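Home | Destinations | Trip Planning | Small Ships | Contact

How to Pack for a Small-Ship Cruise

October 2022

Cabins on small expedition ships are compact, and the storage in them is odd. There is usually one narrow closet, a shelf or two, and space under the bunk. A hard suitcase that works fine on a big cruise liner may have nowhere to go. These steps cover a one-week trip in cool water, such as the Jivine run out of Skarnorbridge, but most of it applies anywhere.

Step 1. Read the gear list before you buy anything

Most small operators lend out rubber boots, and many lend rain pants and wetsuits too. Look for the section called "provided on board" in your booking papers. If you wear a very small or very large size, email the office and ask them to hold a pair for you. On the Wemamell the boot locker gets picked over on the first afternoon.

Step 2. Use a soft bag

A duffel folds flat and slides under the bunk. Pick one with handles on the ends as well as the top, so a deckhand can pass it across from the dock. Put your name and cabin number on the outside and a second label inside.

If you have a floatplane transfer, check the weight limit. It is often much lower than what the airlines allow, and it may include your carry-on. Extra bags can be stored at the Haddadin hotel by the harbor for $2 a night.

Step 3. Pack clothing in layers

You will be on deck, then in a skiff, then back in a warm lounge, all within an hour or so. Thin layers are easier to manage than one heavy coat. For a week I take:

- two base layer tops and one bottom
- one fleece and one light puffy jacket
- a waterproof shell with a hood
- two pairs of quick-dry pants
- five pairs of wool socks
- a hat and two pairs of gloves

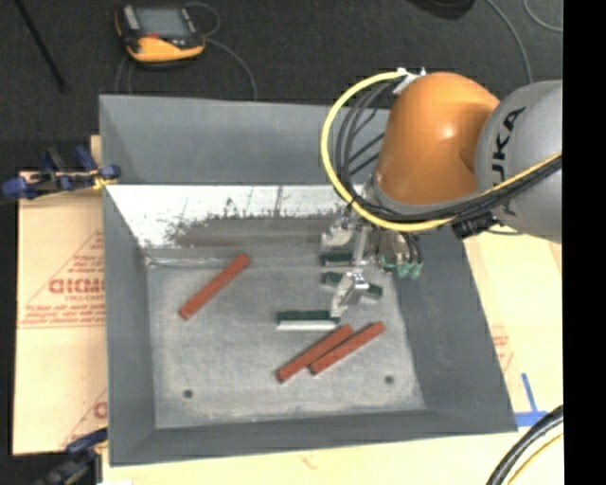 Cotton dries slowly on a ship, so leave the jeans at home or wear them on the flight and forget about them. Dinner is casual on nearly all of these boats. A clean shirt is enough, even on the captain's night.

Step 4. Make up a day bag

You will carry this in the skiff every time you go ashore. A 20-liter dry bag with shoulder straps does the job. Keep the same things in it all week — water bottle, sunscreen, spare gloves, lip balm, binoculars — and you won't have to repack each morning. Phones go in a separate zip pouch.

Step 5. Sort out medicine and small items

Bring enough prescription medicine for the trip plus three extra days, in your hand luggage. Ships this size rarely have a doctor. If you get seasick, ask your pharmacist what to take and when to start it.

Pack one short power strip without a surge protector, if your ship allows it. Some don't, so ask. Earplugs are useful in the lower cabins, where you can hear the anchor chain.

Step 6. Bring some cash

Crew tips are normally pooled and handed over on the last night. I set aside about $200 for a week and keep it in an envelope at the bottom of the duffel. Card machines on board depend on the satellite link.

Related articles

Choosing a Cabin on a Small Ship
Kayaking from Skarnorbridge: What Beginners Should Know
When to Book: Why January Is a Good Month to Look
Wemamell Deck Plan and Cabin Notes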